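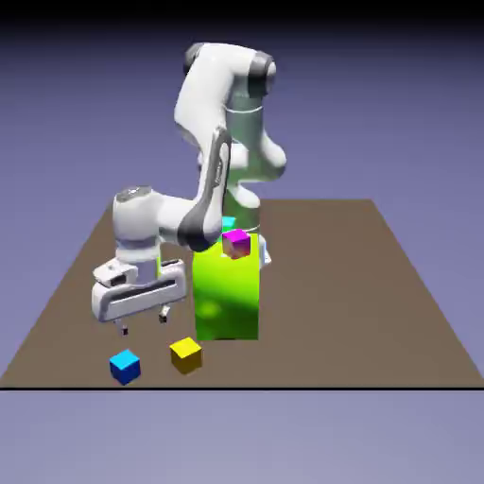
Section 4: Your first practice session in Seter

You have installed Seter, entered your licence key and seen the arm appear on screen. Now for the good part! In this section you will set up the tall block scene, move the arm by hand, teach it a pick and then let it run the pick by itself. Allow around 60 minutes the first time through. Most people are a good deal quicker on the second go.

Nothing you do here can reach a real arm. The link to the Skiltelier controller stays off until you turn it on in Section 7, so feel free to be clumsy.

Loading the scene

1. Open Seter and choose Practice from the start page.

2. Pick Tall Block from the list. The scene has a tall green block standing on the table and four small cubes in magenta, cyan, blue and yellow.

3. Press Reset once. This puts the arm and every cube back where they belong, whatever the last person was up to.

4. Check that the gripper is open. If the fingers are together, press G.

Note: The blue and yellow cubes start on the tabletop. Leave the magenta and cyan ones for later – they are the tricky ones, and there is a whole page on them in Section 5.

Moving the arm by hand

5. Click the gripper. A set of coloured arrows appears around it.

6. Drag the arrows one at a time until the fingers are over the blue cube. The rest of the arm follows along, and it is great fun to watch the elbow sort itself out while you only think about the hand.

7. Hold Shift and drag to turn the gripper. The cube sits at an angle to the table edge, so you will need to line the fingers up with two opposite sides.

8. Go round to a second view (press V) and check again. A hand that looks perfectly placed from the front can be well off from the side.

Caution: Keep the forearm clear of the green block while you are turning the wrist. Seter will let you push one into the other in hand mode, but the run will stop with error 2 when you play it back.

Teaching the pick

9. Press Teach. The bar along the bottom of the window turns orange.

10. With the gripper above the cube, press Add point. Name it "above blue" or anything else you will recognise.

11. Lower the gripper until the fingers are either side of the cube, then press Add point again.

12. Press G to close the fingers, wait for the tick, and raise the arm back to the first height. Add a third point.

13. Move to a clear patch of table, lower the gripper, press G to open it and add your last points on the way down and back up.

14. Press Teach again to finish.

Note: Teach saves the gripper state along with each point, so there is no need to add the open and close steps separately. Earlier releases did need this. If you are following the old Grunitz workbook, skip its page on gripper steps.

Playing it back

15. Set the speed slider to Slow and press Play.

16. Watch the whole run before changing anything. Seter marks each point in the list as the arm passes it, so you can see which one needs work.

17. To mend a point, click its name, drag the gripper to the new place and press Update. You don't have to teach the rest again.

18. When you are happy, try Medium. Cubes that are held near a corner often slip at this speed, and the fix is nearly always at point two.

Caution: Don't save a run you have only played at Slow if you mean to send it to a real arm. Play it at the speed you will use.

Saving and sharing

19. Choose Save run and type a name. Seter adds the scene name for you.

20. To send the run to a colleague, use Share and pick them from the list. They can open it in their own copy and change it without touching yours.

Lowri Sayce on our support desk keeps a folder of runs sent in by customers, and some of them are a joy. Our favourite in August came from Florante Ocampo, who stacked the yellow cube on the blue one and took them down again in a single run. It is under Extras if you would like to pull it apart and see how he did it.

If the run will not play

Error 1: the gripper was closed when it reached a cube. Open it at the point before.
Error 2: part of the arm met the green block. Add a higher point between the two where it stopped.
Error 3: the arm can't reach. Bring the point closer to the base.

For anything else, press Help and then Send log. The desk opens on Monday at 8 am.

Next: Section 5, Cubes at height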